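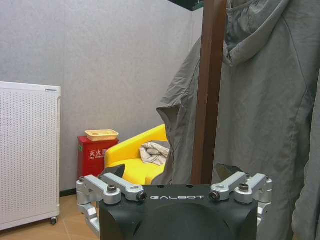 A reader in Ostine wrote to me that night trains are a romantic's hobby, that no sensible person would choose to lie awake for eleven hours when a plane does the trip before lunch, and would I please write about something useful for once.

Well, I've just come back from Wemholm on the sleeper and I'm going to write about it again!

I love everything about it, starting with the platform. You turn up with your own pillow (bring your own pillow) and there's a fellow with a clipboard, and people are already in slippers. It's 700 kilometres to Tindeo and the train is in no hurry over any of them. It stops at places I've never seen in daylight. At one of them, well past midnight, someone got off with a cello and was met by a dog and a ute with its lights on, and I lay there grinning at the window like a kid.

The reader does have a point about sleep. I got four hours, maybe, and the berth was built for somebody shorter. The tea was dreadful. But I walked out of the station at seven in the morning, right in the middle of town, and had eggs at the market before the first flight had even landed out past the ring road. I hadn't taken my shoes off for a scanner or paid for a taxi. Add the bus out to the airport, the hour of standing about and the bus back in at the other end, and that plane before lunch eats most of a working day. The train eats a night I'd have spent snoring anyway.

What worries me is the timetable. There used to be a departure every evening and now there are 2 a week, and the operator says demand is weak. Of course it's weak! You can't plan a weekend around it, the booking page hides the berths under "other services", and a cabin costs 364 dollars if you leave it late. I tried to book for my sister's birthday and gave up and drove.

Give it back its nightly run for one year, with a fair price and a decent kettle, and put it on the front page of the website. I think families would pile on. My nephew talked about the fold-down sink for a month – the sink! – and he's been to the snow and the reef and barely mentioned either.

I'm booked again for the end of August, top bunk, heading west.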